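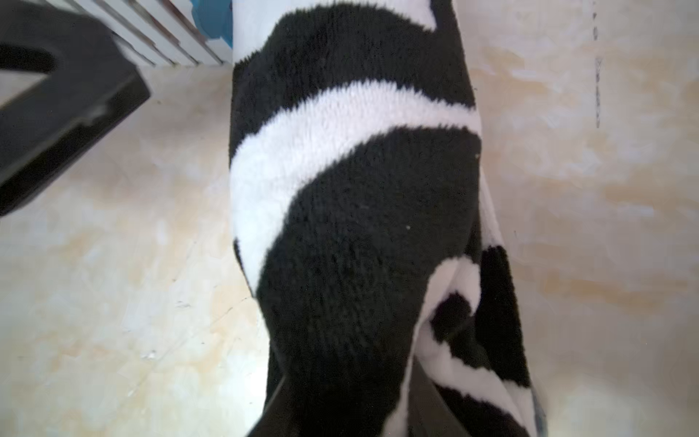

Winter bedding: what is changing at Skasalley

The linen store at Skasalley will hand out winter bedding from 2025-10-14. Residents in both wings will get a second blanket and a heavier duvet, and the thin summer covers will go back to the store until the spring.

The order was placed with Wemel, who also supplied the towels last year. It came to 402 items in total, made up of 300 blankets and flat sheets and the rest in duvets and pillow protectors. The duvets are the same weight as last winter. The blankets are a little larger and should tuck in properly on the wider beds, which was the main complaint in February.

Patterned blankets are still allowed. Several residents asked whether they could keep their own throws and fleeces on the bed, and the answer is yes, as long as each one carries a name label. Labels are free from the store. They should be sewn in at a corner, as the iron-on kind comes away from deep pile after a few washes.

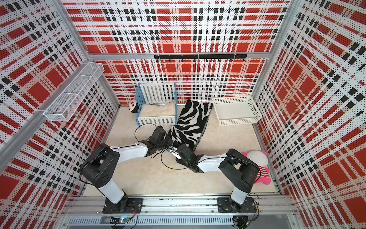

Laundry and Linen Team

Zebra prints and other black-and-white fabrics need a bit of care in the wash. Dark dye can run into the white parts if the water is too hot, so please put them in the blue bags for the 30-degree load. Anything in a white bag goes through at 60. The team does not sort bags again once they are tied.

Fluffy fabrics should be tumbled on low or hung up. High heat flattens the pile and it does not come back. Please don't use softener on fleece.

Collection times are the same in the east wing. In the west wing, bags should now be outside the door by 8am. Jurgita Kivi has taken over the west round from Algirdas Eglītis, who has moved to the stores desk and can be reached there on extension 123.

Lost items: a grey wool blanket with a bound edge, a single fitted sheet in pale green and two pillowcases marked Grigaitė are waiting on the shelf by the stores desk. Unclaimed items are kept until February and then go to the charity shop.

The large dryer is due a new door seal. Hanel will fit it during the coming month and there may be a delay of a day on duvets while the work is done. Smaller items will go through the other machine as normal.

Questions about allergies or special bedding should go to Tamunoemi Mohammed in room 66.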